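Notice to Staff, Second Floor

The notice went up at Clesness on a Thursday, beside the fire instructions. It stated that the Linen and Library Section would, from February, be served by the Grurnorel system, and that the duties of present staff would be "restated". It was signed on behalf of Rurevmont by R. Costello.

Rónán Costello had drafted it four times. The section handled 684 items a day, folding cloths and returning books to their places, and it had done so by hand for as long as he had worked there. Under the new arrangement the staff would no longer fold for the residents. They would fold for the system, holding a gripper in each hand, until it had learned enough to continue without them.
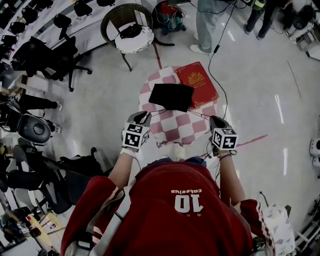
Second floor, Clesness: the cloth and the book, at the round table.

Perrin was the first to put a question in writing. She wished to know whether a cloth folded badly should be recorded or discarded. Costello replied that all work was to be recorded. She then asked whether the system would learn her way of folding, with the corner turned under, or the way set out in the manual. He consulted the manual, which showed no corner, and left the letter in his tray until the afternoon.

At 2 o'clock he went down and asked to be shown. She folded the cloth slowly — the grippers made everyone slow — and turned the corner under with a small movement of the wrist. He requested that she do it again.

The amended notice was shorter. It confirmed the date and the restated duties, and added one line under Methods: corners to be turned under, as practised by the section. Perrin read it on her way out, buttoned her coat and went for the bus.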